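Landell Kitchens Help Desk
Ticket: Cups falling through rack / cups sticking together
Site: Jargate staff kitchen
Opened by: Anil Sundaram
Opened: 4/15/23
Status: Resolved

Original report

Hello! First, a big thank you for the new coloured cups, which everyone on our floor has taken to straight away (the pink ones go first every single morning). We do have two problems with them though.

1. Smaller cups tip over in the wire rack and end up wedged sideways between the wires. The bigger ones mostly behave.

2. When people stack them on the shelf while they're still damp, they jam together. Yesterday it took two of us to get a pair apart and I was a bit worried about the rim.

The rack is the Stukance one that came in January. I've had a look at the feet and they're all there. Any ideas very welcome!

Reply from help desk

Hi Anil, lovely to hear the cups are popular! Could you check a few things for us?

Is the rack level? Put a cup on its side on the worktop next to it and see whether it rolls.
Are the cups going in mouth down or on their sides?
Roughly how full is the rack when they start tipping?

For the stuck pair, please don't use a knife or anything thin to lever them. Cold water in the inner cup, warm (not boiling) water round the outer one, wait 10 minutes, then twist gently.

Update from Anil

Right, I've had great fun with this over lunch. The worktop is level as far as I can tell. The cups were going in any old way, some mouth down, some on their sides, depending on who washed up. It's worst when the rack is packed.

The cold and warm water trick worked beautifully! First go it didn't budge, so I gave it another 10 minutes and they came apart with a little pop. No marks on either one.

Reply from help desk

Brilliant, well done. I think the wire spacing is the trouble. The gaps measure 60 mm on that model and the small cups are narrow enough at the base to drop in at an angle. Two things to try:

Put the big cups in first, along the outside, and the small ones on their sides in between, all facing the same way.
If that's no good, swap the insert for the closer one. Gowda stock it and it clips into the same tray.

Update from Anil

Tried the first suggestion for a week. Much better! The small ones stay put as long as the rack isn't crammed. The one remaining snag is that cups lying on their sides keep a little puddle inside the lower wall, so I now tip each one mouth down for a moment before it goes in. Takes no time at all and the shelf stays dry.

I've also stuck a note by the sink asking people to leave the cups unstacked until they've dried properly. So far it's being followed, which is a small miracle in this kitchen.

One question: if we did go for the closer insert, would the mugs with handles still fit?

Reply from help desk

They would, with the handles pointing up or out to the side. The closer insert takes anything up to 75 mm across at the base. I'd stay with what you have if it's working, and you can reopen this ticket any time if it starts playing up again. Really pleased the water trick did the job!

Update from Anil

Perfect, staying as we are. Please close. Aren't the colours cheerful? 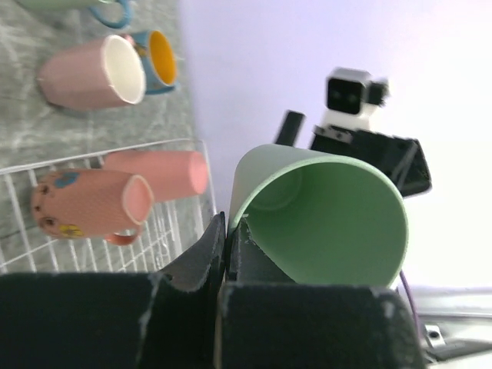 Green, pink and blue cups, including the small blue one with the yellow-orange inside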